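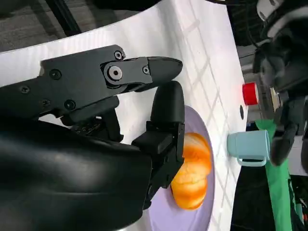

Figure 2: Wrist view during a remote-control demo, with the gripper at the plate.

3.1 Collecting the demos
I recorded all 39 demos myself, driving the Siltari arms by remote control, and my first 7 were pretty clumsy! The wrist view (Figure 2) helped a lot with the plate task, mostly for judging the gap between the fingertips. I'd tried guiding the arm by hand back in October, but I kept bumping the table (and my elbow), so we dropped that from the Troddale set.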